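Orkinlow Community Help > Home, Shed and Workshop > Gadgets

Can a robot arm tidy a kids' craft table yet, or am I dreaming

Posted by flatwhite_and_solder

Quick one, typing this on my break. We run an after-school room at the Grullbridge hall, kids in from 3.15, gone by 6, then it's me and whoever hasn't got a bus to catch, picking up. Tissues, paper offcuts, blocks, texta lids, glue sticks with no lids. Every arvo the same. Takes 30 minutes on a good day.

My brother-in-law reckons a little desktop arm could do it now. He's been watching videos. He sent me a link to the Trikport one, $902 with the gripper, and says you show it the job a couple hundred times and it learns. Is that real? I can solder, I can do a bit of Python if someone else wrote most of it. Not scared of a project. Just don't want to blow the term's money on something that waves at a tissue.

What I'd want, in order:

rubbish off the table into a bin
blocks back in the tub
anything it isn't sure of, leave alone

Doesn't have to be fast. It could run while I mop. Doesn't have to do the floor either, we've got a robot vac for that and it eats pipe cleaners but otherwise fine.

Also the table covers are busy. Patterned cloths, the kids love them, not keen to change. Does that matter to a camera?

Ta

grumpy.lathe

No.

Longer version, no, save your money. I've been around automation since the 90s, shop floor, packing lines. Robots are good when the same part turns up in the same spot the same way round. A kids' table is the opposite of that. We had a cell at work that did 200 cartons an hour and fell over if the tape was shiny. You think it's going to sort a used tissue from a drawing some kid wants to take home?

Get a bench brush and a dustpan. Make the kids do it. Five minutes of everyone cleaning up beats any robot.

teabag_torque

Bit harsh above but not totally wrong. I've been mucking about with one of these for months (the Khokhar arm, not the Trikport, but same sort of size and I think the same motors inside) so can give you the actual state of play. Sorry for typos, on phone.

Blocks: yes. Pretty much. A wooden cube is about the nicest thing you can hand a gripper. Stiff, flat sides, doesn't care if you squeeze. I did 166 demos of block into tub, driving the arm by hand with the leader arm, and after training it gets most of them. Misses when the block is right up against something else, or sitting on its corner to the jaws – it'll go in at a daft angle and shove the thing along the table. Second go usually gets it.

Packets: sort of. Pocket tissues, small snack bags, that kind of thing. They squash, so the jaws close and the camera can't tell whether it's got the packet or just the wrapper. Mine dropped heaps of them early on. Better after I slowed the lift down.

Loose tissue and paper: this is the hard bit and it's most of your mess. A scrunched tissue is never the same shape twice. Grabs are actually easy, anything scrunched up high enough will go in the jaws. It's knowing what to grab, and flat sheets. A flat sheet of paper on a cloth is murder. Nothing to pinch. The fingers skate over the top, or they catch the tablecloth as well and drag the whole lot.

Which gets to your cloth question. Yes it matters, more than I thought it would. I've got a Van Gogh-y swirly one on my bench, same reason as you, family likes it. Wrist cam sees this:
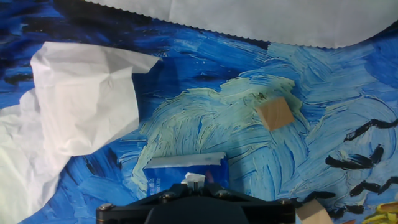
Wrist cam, blocks and tissues on the swirly cloth. Crumpled one on the left, blue packet right in front of the jaws.

Pale wood on a pale swirl, white tissue with the big white sheet behind it. You and me sort that out in half a second. The model has to learn that the painted bits aren't things to pick up. It can learn it, but you pay for it in demos. If you swap cloths halfway through the week you'll want demos on every cloth. Or do one plain cloth for pack-up time, chuck it over before... no that doesn't work, the mess is on top. OK so just train on the ones you've got.

Your "leave it alone if not sure" rule. That's the one I'd worry about. Out of the box these things don't do not sure. They'll have a crack at anything. A kid's cut-out with nice zigzag edges looks exactly like scrap to it. I'd only let it loose on blocks and have a separate keep tray that the kids fill first, drawings and that.

Time: mine does a block in maybe the time it takes to say it slowly. Whole table, you'd have finished mopping, had a cuppa, and be standing there watching. That's with it going well.

Cost: $902 isn't the end of it. You'll want a clamp that doesn't wobble, an overhead camera as well as the wrist one, and a computer with a decent graphics card or pay to rent one for training. And don't run it with kids in the room. Little arm but it'll still pinch a finger.

If you want a project with the older kids, buy it, they'd love driving the leader arm, mine fought over it. If you want to get home earlier, don't. Wouldn't call it a chore machine yet. Give it a couple of years, dunno.

Happy to share my setings file if you go the Khokhar way. Wouldn't bother with the one in the download, the gripper limits are wrong and it stalls shut.

flatwhite_and_solder

Legend, thanks. Going to tell him blocks only and see if he still wants to go halves. Keep tray is happening regardless. Would take that settings file if it's easy – does it need the newer firmware?

teabag_torque

Older one's fine. Will put it up tonight after tea.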